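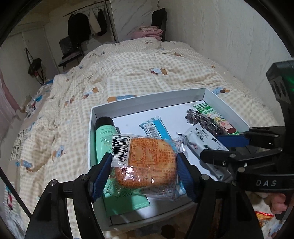
*A wrapped bun, a white cardboard box and the checked quilt.*

The purpose of this post is to set out, for readers who have written to ask, how I now prepare food for long railway journeys. It replaces the earlier notes on the same subject, which dealt mainly with flasks and have been taken down.

I travel by rail for the greater part of each August, and have done so for nine years. The present journey will cover 2366 kilometres, with changes at Pintér and Skurkby and a final stage by branch line to Furkine. The through carriage that used to serve this route was withdrawn, and with it the buffet. A passenger leaving in the evening must therefore expect to pass one night and most of the following day without a hot meal, unless the connection at Pintér is late enough to allow a visit to the station café and early enough to find it open. I have managed this once.

## General provisions

Food for a train should be packed in the order in which it will be eaten. This rule was put to me by Kidus Degefa, with whom I shared a compartment on my second crossing and with whom I have corresponded since. His view is that most travellers pack by size, placing the large items at the bottom, and are then obliged to empty the whole bag on to their knees in order to reach supper. I have adopted his method without change. Breakfast goes in first. Supper goes in last, and the fruat knife, where one is carried, goes in the side pocket.

Bread remains the chief difficulty. A loaf cut at home is dry at the edges by the first border and unpleasant by the second. Rolls keep better, and individually wrapped buns keep better still, although the soft sweet kind is a poor partner for cheese and should be reserved for breakfast or for the dull hour in the middle of the afternoon. I was for a long time opposed to wrapped buns on grounds of taste. I have withdrawn that objection in respect of any journey lasting more than a day.

Cheese should be hard. Eggs should be boiled for longer than one would wish and eaten on the first evening, with the window open if the other passengers agree. Tomatoes are best left at home; I have lost two shirts to them. Cucumbers travel well whole and badly sliced. Nuts are useful but encourage thirst, and the water on the Skurkby section cannot be relied upon after the attendant has retired.

## Containers

Correspondents have recommended tins, cloth bags and a folding device sold under the name Truvum, which I bought and used for one season. It folds admirably. It also unfolds without being asked, and on the approach to Skurkby it released a quantity of rice salad into the luggage of a gentleman who was asleep at the time. I returned to plain cardboard boxes the same year. They weigh very little, they may be written upon, and they can be flattened and disposed of at the end of the line.

A box should be shallow. Deep boxes invite a second layer, and the lower layer suffers for it. I write the meal and the stage of the journey on each lid in pencil ("Supper, before Pintér"), which has the further advantage of settling any question as to whether it is yet time to eat.

## Conduct in the compartment

It is proper to offer food before beginning one's own meal. It is equally proper to refuse the first offer and accept the second. Where a fellow passenger accepts at once, the offer must be honoured in full, and it is prudent to carry a little more than one needs for this reason. On the crossing of two summers ago I gave away an entire supper and received in exchange a jar of pickled plums, which I still consider the better part of the bargain.

Strong fish should not be opened after the lamps are lowered. Wrappers should be gathered up and taken off the train, or placed in the bin at the end of the corridor, which is emptied at Pintér. The small table beneath the window belongs to the whole compartment. It should be cleared within a reasonable time after eating, even if the remaining passengers say that they do not mind - they generally do.

Yabsira Yilma has written to ask whether it is acceptable to eat in an upper berth. I regret that I cannot recommend it. Crumbs fall, and the person beneath has no means of reply. An exception may be made for illness and for mint sweets.

## Timetable

For those who intend to follow the same route, my own arrangement of meals is as follows:

- **Departure to Pintér:** eggs, rolls, hard cheese, cucumber.
- **Pintér, platform wait:** tea from the café if open, otherwise from the flask.
- **Pintér to Skurkby, early morning:** a sweet bun and an apple.
- **Skurkby to the junction:** cheese again, with nuts, and whatever has been received in exchange.
- **Branch line to Furkine:** nothing. The line is very winding, and 21 of its bends come in the first hour.

The branch train waits five minutes at the junction. There is a kiosk on the far platform, reached by a footbridge, and I would ask readers to resist it. I was once left behind with a paper cup in my hand while my coat went on to Furkine.

Further letters on the subject of flasks will be answered on my return. Letters concerning the pickled plums should give the size of jar and state whether the stones were left in.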